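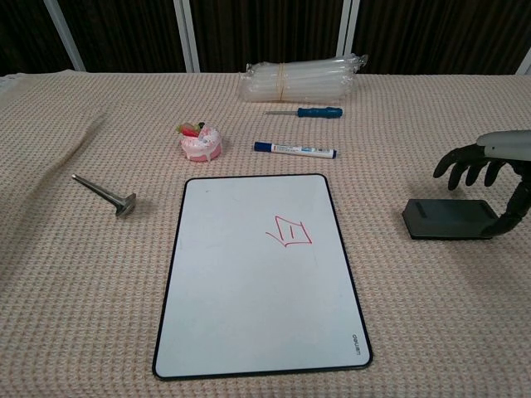
Getting to Lessons: A Study of Bus Waiting Times in Illton

Our project began with a grumble. Most of our group travel in from Mirden, and we had all spent a good part of the winter at the same stop, stamping our feet and wondering whether the bus was late or we were simply impatient. When the time came to choose a subject for our geography project, it seemed only right to find out.

We decided to compare 2 routes into Illton, the one from Mirden and the one from Banent, which follows the river and has far fewer stops. For each route we wrote down the time printed on the timetable and the time the bus pulled in, and we worked out the difference at home in the evenings. We did this on 20 mornings for each route, always for the bus due just before eight, and we are very grateful to our families for putting up with the early alarms.

The Mirden bus was late on 13 of its 20 mornings, and the longest wait was 36 minutes, on a wet morning in April when there were roadworks by the bridge. The Banent bus did a good deal better and was late only twice. We had rather expected the opposite, as the river road is narrow and often has tractors on it, but the drivers we spoke to told us that it is the traffic lights in the middle of town that hold them up, and the Banent bus misses those altogether by coming in along Hourani Road.

We also asked other passengers how they felt about waiting, and this turned out to be the part we enjoyed most. People were so kind with their time! Several said they did not mind a late bus nearly as much as not knowing when it would come, and one lady told us she had made two good friends at the Mirden stop – so perhaps a bit of waiting has its uses.

If we did the project again we would include the journeys home as well, and we would start in the autumn, when the evenings are still light. We would also agree beforehand whose watch to use, as ours were a minute or so apart for the first few mornings and we had to throw those readings away and start again.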